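Cusura Project: Progress Report to Givent
Work package 3: Operating rules for hand-held gripper recording
Reporting period ending January

1. Status

Work package 3 is on schedule. The draft operating rules were issued to both sites, Cesus and Mercado, at the start of the period and have been in daily use since. Version 2 incorporates the comments received and is attached as Annex B.

2. Work carried out

The rules cover three stages of a recording session: preparing the station, the starting position, and the handling of rejected takes. During the period 275 takes were recorded under them, all on household textiles. Of these, 43 were rejected at review. The most common ground for rejection was a starting position outside the permitted limits, followed by cable contact with the item during the task.

Clause 4.2 (starting position) was rewritten as a result. It now requires the item to be laid flat on the mat, with any fastening closed and turned towards the operator. The grippers are to be held on either side of the item, jaws facing inwards, and kept still for two seconds before the task begins. Clause 4.5 requires gripper cables to leave the table on the operator's side.
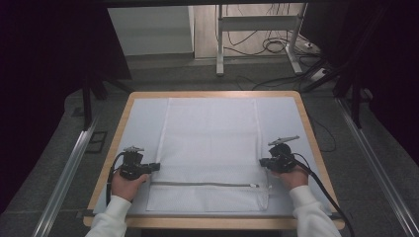 Figure 1. Mesh laundry bag on the mat, zip at the operator's end, with one hand-held gripper at each side.

Clause 4.7 (clothing) has been added. Sleeves must be plain and close at the wrist. Cesus asked for a fixed colour, but this was not adopted, as Mercado already holds stock in two colours.

3. Compliance

Ten operators were assessed against version 1. Compliance with the station checklist was 85 per cent at first assessment. Most omissions concerned floor cables, which the checklist placed last. They have been moved to the first line, and the item now reads: "Cables on the floor are clear of the operator's standing area."

No injuries or equipment damage were reported.

4. Open points

Clause 6 (rejected takes) does not yet state how long a rejected take must be kept. Cesus keeps them until the end of the work package; Mercado deletes them after review. A common rule is needed before the two sets can be merged.

The limits in clause 4.2 were written for flat items. Their use with folded or filled items has not been tested.

5. Next period

Second assessment of all operators against version 2. Agreement on clause 6. Draft of clause 7 (cleaning and inspection of gripper jaws). No change to budget or staffing is requested.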